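Modération automatique : ce que disent les chiffres de Leltevico

12 mars 2021

Je reprends le sujet là où je l'avais laissé dans le billet précédent, à savoir la question de la preuve. On me dit que les plateformes censurent telle opinion, ou qu'elles laissent passer telle autre. Les deux affirmations sont invérifiables tant que l'opérateur ne publie ni ses règles, ni ses volumes, ni ses taux d'erreur. Leltevico, qui héberge des forums de discussion politique locale, vient de publier les trois. Le document est court, mal présenté et très utile.

Rappel du dispositif. Un message posté sur un forum Leltevico passe par un classifieur, baptisé Imo, qui lui attribue une note entre 0 et 1. Au-dessous du seuil bas, le message est publié. Au-dessus du seuil haut, il est retiré sans intervention humaine. Entre les deux, il part dans une file d'attente relue par un prestataire, Wouters. L'auteur du message reçoit un avis dans les deux derniers cas, avec la référence de la règle invoquée mais sans la note.

Sur la période couverte, 519 messages ont été retirés directement par Imo. 467 de ces retraits ont été contestés par leurs auteurs. C'est un taux de contestation très élevé, que le rapport mentionne sans le commenter. J'y vois deux explications possibles, qui ne s'excluent pas : le formulaire de recours est facile d'accès (un lien dans l'avis, un champ de texte, pas de pièce à joindre), et la population concernée est composée d'utilisateurs réguliers, habitués à argumenter par écrit.

Le rapport ne donne pas le nombre de recours acceptés. Il indique seulement que 38 messages ont été rétablis « à l'initiative de l'équipe », formule qui peut désigner les recours acceptés, les corrections spontanées ou la somme des deux. J'ai écrit pour demander une précision. À ce stade je n'utilise donc pas ce nombre comme numérateur, et je déconseille à quiconque de le faire. 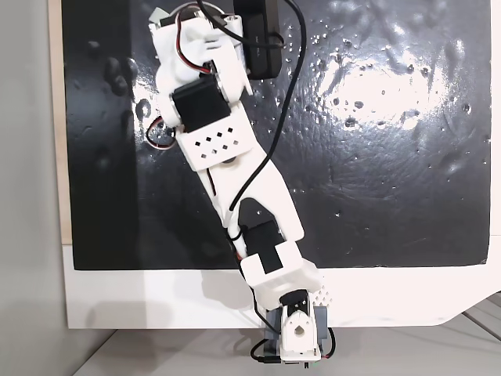 La question du seuil est plus intéressante que celle du volume. Un classifieur n'a pas d'opinion politique au sens courant ; il a une frontière de décision, dont la position résulte d'un réglage. Déplacer le seuil haut de quelques centièmes modifie la population des messages retirés sans qu'aucune règle publique ait changé. Un parlement qui voterait sur les règles sans voir le seuil voterait sur peu de chose. Il faut raisonner comme devant une machine dont la mécanique est visible mais dont les consignes ne se lisent pas sur les pièces. Pour les connaître, il faut le fichier de configuration ou un journal d'exécution. Leltevico a publié la mécanique et une partie du journal. Le fichier de configuration manque.

J'en viens à l'argument de la neutralité, que l'on m'oppose régulièrement dans les commentaires. Il se formule ainsi : la règle est rédigée en termes généraux, elle s'applique à tous, donc elle est neutre. Le raisonnement vaut pour le texte. Il ne vaut pas pour l'application, qui dépend du corpus d'apprentissage. Si les exemples annotés comme « hostiles » proviennent majoritairement d'un seul type de débat, le vocabulaire de ce débat fera monter la note, y compris dans un message anodin. Le rapport précise que le corpus d'Imo a été constitué à partir de signalements d'utilisateurs. Or un signalement mesure la désapprobation d'un lecteur, et les camps politiques ne signalent pas avec la même assiduité. Aucune correction de ce biais n'est décrite.

Le cas du forum Ustley illustre le problème. Il s'agit d'un forum consacré à un projet de fusion de communes, avec deux camps à peu près équilibrés en nombre de comptes. Les retraits y ont porté sur 6 fils de discussion seulement, tous ouverts par des opposants à la fusion. On peut en conclure que les opposants écrivent des choses plus agressives. On peut aussi en conclure qu'ils emploient des mots que le corpus associe à l'agressivité (« trahison », « mainmise », « confiscation »), mots qui appartiennent au lexique ordinaire de la contestation depuis fort longtemps. Les données publiées ne permettent pas de trancher. Les messages retirés ne sont pas consultables, même anonymisés, et je ne prétends pas savoir ce qu'ils contenaient.

Je précise ma position pour éviter les courriers inutiles. Je ne considère pas qu'un hébergeur privé soit tenu de tout publier. Il fixe ses conditions d'utilisation et les fait respecter. En revanche, lorsqu'une part notable du débat public local se déplace sur ses pages, et que des élus y répondent aux habitants, la façon dont les messages sont triés devient une information d'intérêt général. L'obligation que je défends est une obligation de documentation. Elle coûte peu et se vérifie.

Concrètement, un rapport exploitable devrait comporter la valeur des seuils et la date de chaque modification, la ventilation des retraits par règle et par forum, le nombre de recours acceptés distingué des rétablissements spontanés, le délai médian de relecture chez le prestataire, et un échantillon anonymisé de messages retirés, tiré au sort par un tiers. Sur ces cinq points, Leltevico n'en satisfait qu'un à moitié : la ventilation existe par règle, pas par forum. Les indications sur Ustley figurent dans une note de bas de page, apparemment parce que des utilisateurs s'étaient plaints.

Le prochain rapport est annoncé pour le mois de mai. Je referai les calculs à ce moment-là, avec les mêmes définitions, et je publierai la feuille de calcul en même temps que le billet. Si une réponse à ma question sur les rétablissements arrive d'ici là, je l'ajouterai en fin de page.

Les commentaires restent ouverts. Ils sont relus à la main, avec du retard.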